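Clelance Community Help > Clubs & Classes > Robotics
Two arm letter task for student club, works on the left side, useless on the right

Running a two arm pick and place project with the senior kids, foam letters onto plates. Trained policy does OK with one arm and falls over with the other. Need ideas before the Stasemon showcase. Details further down.

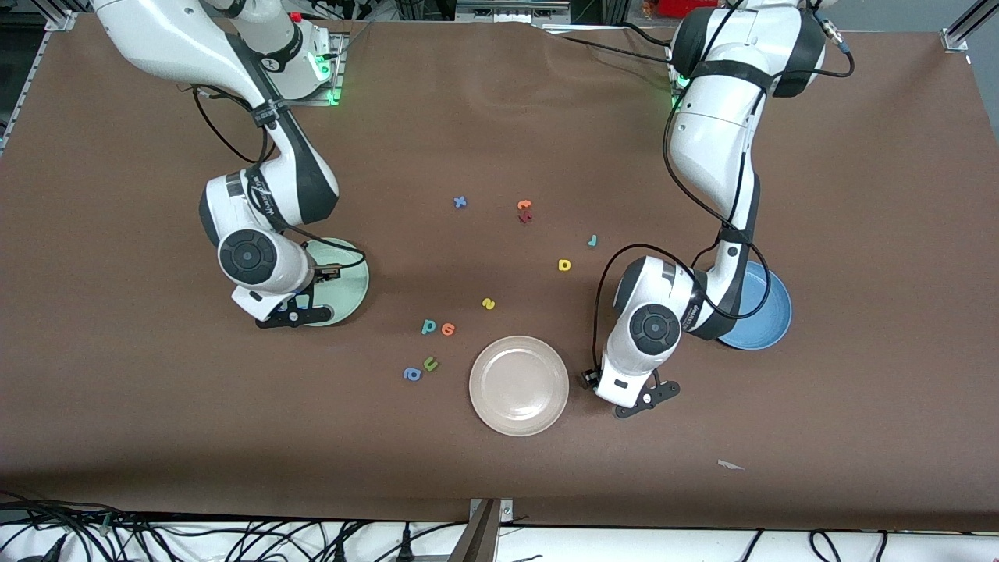 Orsolya Fodor | Furnstead Robotics Club | asked in October | viewed 3,796 times

Sorry this'll be quick, class in ten minutes.

Task: one arm takes a letter off the cloth and drops it on a plate, either arm can go, whichever is closer. There's a bowl too but that's for phase two, leave it for now. Kids recorded 200 demos by teleop over a few weeks, different kids driving. Trained on that.

Robot's right arm: good. Not perfect, misses skinny letters, "j" is a pain, but the kids are happy with it.

Robot's left arm: goes down in the right general area, closes early, comes up with nothing. Over and over. Sometimes it closes beside the letter and then carries on to the plate as if it's got something. Opens, goes home, very pleased with itself.

Checked so far:
- joint calibration, redone on both
- gripper opens and closes fine by hand control
- camera feeds are live, not frozen
- colour settings look the same to me

Practised with the letters moved closer in, no diference. I'm a maths teacher, not an engineer, so small words please. Do we record more demos? It's a lot of lunch hours.

Veres_lab_tech
Before recording anything go and look at what you've already got. Pull the demos apart by arm. With kids choosing "whichever is closer" I'd bet most of them use the right arm, everyone drives with their favourite hand. If it's lopsided you have your answer. More demos yes, but only left arm ones.

Second thing. Closing early is often a wrist camera problem. Overhead view gets the arm to the neighbourhood, wrist view does the last bit. Get the kids to save wrist stills from just before the close, one lot from demos, one lot from the failed runs, and go through them side by side. What you want to know is where the object sits compared to the fingertips at that moment. Ours drifted off to one side once after somebody bumped the mount, took us ages to catch.
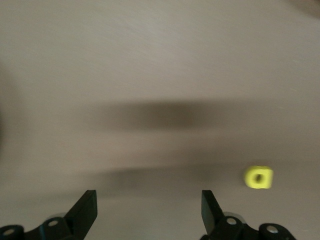
If it's sitting outside the gap in the failed ones and between the fingers in the demos, then it's either the mount has shifted or the policy is ignoring that camera. Easy test for the second: cover the lens with a bit of card and run it. If the behaviour doesn't change at all, it was never using it.

Also check the shadows. The arms throw shade on the table and it moves around with your lights. We had blinds open for recording and closed for testing, success rate went through the floor. Same lights every time, write it on the whiteboard.

And the "carries on with nothing" part is normal. It never saw a demo of a miss, so it dosen't know what a miss looks like. Record a few where the driver misses on purpose, backs up, tries again. 12 of those helped us more than I expected.

gradyp
just train longer. we did nearly 2,000 extra steps and it got better

Veres_lab_tech
@gradyp might help, might just memorise the table. I'd do the split by arm first, it's free.

Orsolya Fodor
Back. Ok so you were right about the split, it's very bad, the left arm is hardly in there. Two of the year elevens did most of the driving and both are right handed, didn't cross my mind.

Card over the lens: behaviour DID change, got worse, so it's using the camera at least. Haven't done the side by side stills yet. Will get the lefties driving next week and do some on purpose misses, they'll love that.

One more if you're still about. Do the letters need to be in different spots every demo or can we keep a few set layouts? Kids want to keep a chart.

Veres_lab_tech
Different spots. And turn them too, not all upright. Chart is fine for keeping track of which letters you've done but chuck them down by hand each time.

Orsolya Fodor
Will do, ta. Marking as solved for now, will reopen if the left arm is still silly after the new lot.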